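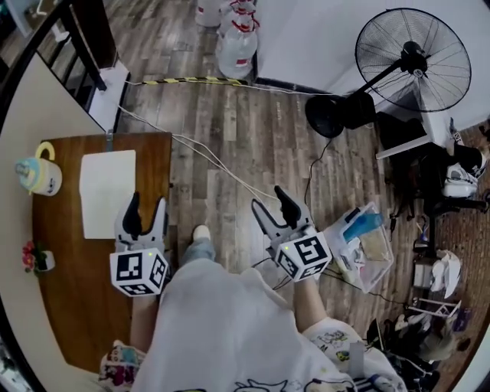 The table by the stairs

There is a table at the foot of our stairs that has no job. It came with us from the apartment on Makodgate, where it was a dining table for two people who ate on the couch. Here it is a place to put things down. I have lived with it long enough to know that anything put down on it will be there until one of us moves out or dies.

So this weekend I gave it a job. It was going to be a writing table. I cleared off everything (the mail, the other mail, a bag of screws that belong to something important) and allowed back exactly three items: a sheet of white paper, a mug, and a small potted plant.

The paper was for writing a list of what else needed doing in the room. It is still blank, and I'd like to think that speaks well of the room.

The mug is the blue, white and yellow one with the yellow handle. It came from a Plukby outlet sale and I bought it in April, when I was apparently in a pastel mood. It doesn't match anything we own. It is also the only mug in the house that hasn't lost a chip to the sink, so it has earned its place through survival.

The plant has red and pink flowers and lives in a white pot near the edge of the table, which my sister-in-law says is asking for it. I've tried it in the middle. In the middle it looks like a restaurant is about to seat you. At the edge it looks as if it wandered over by itself, and I prefer that.

That took 12 minutes. I had set aside the whole day, so I turned around and looked at the floor, a mistake I make every winter.

I like our floor. The planks are a grayish brown that forgives nearly everything, and I've dropped enough coffee on them to speak with authority. What they don't forgive is cables. There are white ones running across from the stairs on a diagonal, the route a cable takes when the person laying it was thinking about lunch. I was that person. I have since bought a strip of yellow and black cable cover from Jamimier, and it runs along the floor by the far wall, looking like the entrance to a loading dock. You cannot trip on what's under it. You can trip on everything it doesn't reach.

I got down on my knees with a tape measure and worked out what it would take to do the rest. Another 90 inches, if I straightened the diagonal. Then I thought about having another 90 inches of hazard stripe in the room where I'm supposed to write, and got back up.

The water jugs stayed as well. There are two of them against the wall, the big kind with red caps, and every few months I decide they should go in the closet. Then I pick one up. They have been against the wall ever since we started getting them delivered by Demissie, and I have come to see them as a sort of column.

Which leaves the fan. It's a black pedestal fan with a round base, it's February, and it is standing out on the floor with its cord trailing as though a heat wave might start at any moment. In my defense, the closet it belongs in is full of the things I took off the table. I considered moving the fan 30 inches to the left and calling it progress. The cord would then have crossed the other cables, and I know my own feet.

Results for the day, then. One table employed. Floor: no change. Jugs: no change. Fan: under review. I spent 60 dollars on a desk lamp that hasn't shipped, and when it does it will need to be plugged in somewhere, and I have just realized where the nearest outlet is.

I did sit down at the table in the evening with tea in the pastel mug. It's a good table. The top is a warm reddish brown that I hadn't properly looked at in years – it had been under the mail. I sat there until the tea was gone and wrote nothing at all, and then I went up to bed and left the bag of screws on the bottom step, where I'll be sure to see it.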